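Zodus Community Rooms
Tables and work surfaces – inspection checklist with comments
Form 893, in use from 2023

Building: Cistwood, ground floor
Round: December
Start time: 8:15 a.m., before the first booking

Marks used: OK = no action. WATCH = look again next round. FIX = job sheet raised. N/A = does not apply to this room.

The last round left two items open, 3.4 (foot leveler on the window-side table) and 5.2 (trolley brake). Both are covered again below.

1. ACCESS AND FLOOR

1.1 Door opens fully and stays open on its own: OK

1.2 Clear walking route from door to far wall: OK
Comment: Stacked chairs had crept toward the fire door. Moved back behind the tape line during the check.

1.3 Floor dry, no loose tiles or raised edges: WATCH
Comment: One tile by the sink rocks when stepped on at the corner. It does not stand proud of the others yet.

1.4 Power leads off the floor or under a cover: OK

2. TABLETOPS

Run a flat hand over every top, then look across it from a low angle with the lights on. Damage to the finish shows up much better that way than from directly above. Wipe first if there is any dust. Do not use the abrasive pads kept under the sink.

2.1 Surface smooth, no scratches you can catch with a fingernail: OK
Comment: Checked all tops in the room. The round table has two old marks that were filled last year and the filler is holding.

2.2 No stains, rings or glue residue: FIX
Comment: Glue residue on the craft table, near the short end. Warm water and a plastic scraper took off most of it. The rest needs the citrus cleaner, and the bottle is empty. On order.

2.3 Top clear of papers, cups and other items at the start of the day: OK

2.4 Edges sound, no lifting, chips or splinters: OK
Comment: Ran a cotton cloth along every edge and it did not snag. Pay attention to the corners of the craft table next time, as that one gets pushed against the wall.

2.5 Glare at seated height: WATCH
Comment: The pale tops throw back a lot of light. People have mentioned it at the reading sessions. It is a comfort matter and does not stop the tables being used, but it should be looked at together with the lamp change in 6.2.

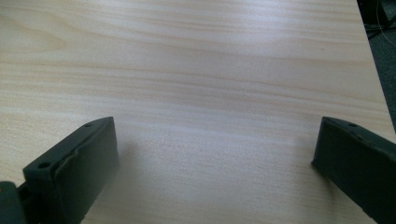
Item 2.5 – pale wood-grain top, glare across the center and toward the far edge.

The same shine can hide a fault. A haze left by cleaner looks much like reflected light until you move your head, so change position and look again before marking 2.1 or 2.2 as OK. If the bright area moves with you, it is reflection. If it stays put, wipe that area with a damp cloth, dry it, and check once more.

3. LEGS, FRAMES AND FIXINGS

3.1 Table does not rock when pressed at each corner: FIX
Comment: The window-side table rocks. See 3.4.

3.2 Leg bolts tight: OK
Comment: Two bolts on the craft table took a quarter turn each. Everything else was tight already. Hand tools only, please – the inserts strip easily.

3.3 Folding legs lock with a click and stay locked: OK
Comment: Tested by lifting one end of each folding table and setting it down again. The latch on the table nearest the store cupboard is stiff and was given a drop of oil.

3.4 Foot levelers present and turning freely: FIX
Comment: Carried over. The part supplied by Van Dijk had the wrong thread and went back. A folded card is under the foot for now. It is not a repair and should not still be there at the next round.

3.5 Underside free of gum, tape and staples: WATCH
Comment: Old tape under two tables. Not a hazard. Remove when there is time.

4. LOADING

4.1 Load label in place and readable: FIX
Comment: The label is missing from the long table. Our limit for the long tables is 300 lb spread evenly and 100 lb at any one point. Print a new label and put it on the underside, close to a leg, the same as on the others.

4.2 No sign of sagging along the middle: OK
Comment: Checked with the long straightedge. No gap that would take a piece of card.

4.3 Nobody standing or sitting on tables: N/A
Comment: Room was not in use at the time of the check. The notice is still up by the door.

5. STORAGE AND MOVING

5.1 Folded tables stored on edge and strapped: OK

5.2 Trolley brake holds on the ramp: OK
Comment: Carried over and now closed. New brake shoe fitted, tested on the ramp with a full load, no movement.

5.3 Felt pads between stacked tops: WATCH
Comment: Three pads have gone hard and one is missing. Hard pads mark the finish as badly as having none. Spares are in the gray drawer.

5.4 Two-person lift sign visible: OK

6. LIGHTING

6.1 All fittings working: OK

6.2 Diffusers clean and seated: WATCH
Comment: One diffuser sits slightly off its clips. Erkance are due to change the lamps and have been asked to reseat it on the same visit. Ask them to try the softer covers over the reading tables first, then repeat 2.5 from a chair before ordering more.

ACTIONS FROM THIS ROUND

2.2 Citrus cleaner, then finish the craft table. Before the next craft booking.
3.1 and 3.4 Correct foot leveler for the window-side table. Measure the thread before ordering.
4.1 New load label, long table. This week.
5.3 Replace four felt pads.
6.2 Covers and diffuser, with the lamp change.

No table was taken out of use. The window-side table can stay in the room for reading and paperwork, but keep the urn and the hot plates off it until 3.4 is closed.

Finish time: 9:40 a.m.
Copy to the Cistwood front desk folder, copy to the Zodus office.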